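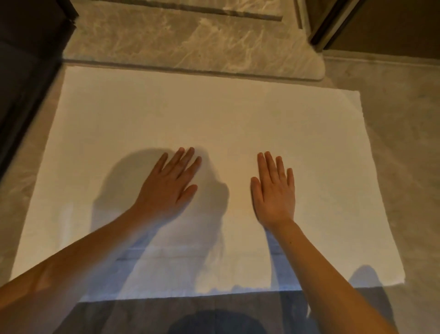

Veltside Household Notes, Issue 17

Folding a Bath Towel Flat: Floor Method
Text: Rozália Hubáček

A bath towel folded on a bed or over an arm picks up slack in the middle, and the stack leans. A hard floor gives a straighter fold. Sweep it first.

What you need
One clean, fully dry towel
Clear floor, larger than the towel on every side
A shelf or basket for the finished stack

1. Shake the towel twice, holding it by the two corners of a short edge. Lower it to the floor with the far edge landing first.

2. Kneel at the near edge. Place both palms flat on the fabric, a short gap between them, and smooth from the center outward. Use light pressure. Pushing hard drags terry cloth along the floor and stretches the pile.

3. Check the outline. Most towels land slightly skewed, with one side slanting outward. Hold the opposite corner down and pull the slanted corner in until the long sides run parallel. A towel that has shrunk unevenly will not square up; split the difference between the two sides.

4. Fold one long side in by a third of the width. Smooth along the fold with the side of the hand.

5. Fold the other long side over it. The edge should stop just short of the first fold.

6. Bring the short ends together, edges matched. Fold in half once more for a standard shelf. For a shallow shelf, fold the strip in thirds and skip the second half fold.

7. Stack with the rounded fold facing out.

Notes
Fluffy or frayed edges are tucked inside by step 5. Trim loose threads with scissors before folding. Do not pull them.

Working on a white towel, set the lamp to one side. With the light behind you, your own shadow covers the center and shallow creases are hard to see.

Hand towels: omit step 4 and fold in half lengthwise.

Corrections to the bath sheet measurements in the last issue were supplied by Ngân Nông and appear on page 2.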